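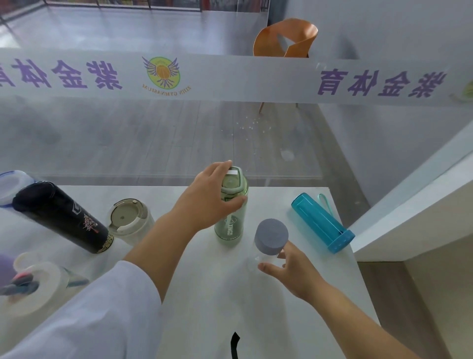 # Help us sort, open and pour: reusable bottle testers wanted at Trukcombe

Do you have strong opinions about lids? Do you own one bottle you love and three you never reach for? Then we would really like to meet you!

Tradeck is a small product research studio in Trukcombe, and this April we're running a study on the bottles people carry to work, to the gym and on the school run. We want to know how they feel in the hand, how their lids open and close, and which ones people would be happy to use every day. Flip-up lids, flat round caps, carrying loops, insulated bodies, see-through ones — all of it interests us, and we're looking for 17 people to come and handle them with us.

## What you'll be doing

Each session lasts 2 hours and takes place at a white table with a mixed group of bottles on it, some standing and some lying down. You'll pick them up in any order you like, open them, close them, fill them at the sink and drink from a fresh one of your choice (every bottle used for drinking is washed between visitors). Then you'll put the whole group in order, from the one you'd take home to the one you'd leave on the bus.

Talk as you go, please. Grumbling is welcome! Last time a retired bus driver spent ten minutes on a single spout, and his comments ended up on the first page of our report.

Everyone comes for two sessions, one week apart. In the second you'll see some of the same bottles again plus a few you haven't met, and Emrys Watkins will ask you about cleaning, leaks and what you do when a lid goes missing.

## Who we're looking for

- Adults of any age, left-handed people especially
- People with small hands, large hands, stiff fingers or a weak grip
- Anyone who fills a bottle at least 4 days a week
- People who are happy to have their hands filmed (faces are left out)

You don't need any experience with this kind of study. If you work for a company that makes or sells drinkware, we can't take you this time, sorry.

## Where and when

Sessions are on Wednesday, morning or early evening, at our studio in the old Vatwood building. The entrance is step-free and there's parking behind the building. Bring your own everyday bottle if you can, however dented. We'd love to see it next to ours.

## Payment

You'll get a Hijazi gift card after the second session, and we cover bus fares both ways. Tea and cookies too, of course.

## How to apply

Write to Mohit Chaturvedi at the studio, or leave a note at the front desk. Tell him which hand you use, which session time suits you and what you're drinking from at the moment. He reads every message and answers within a week.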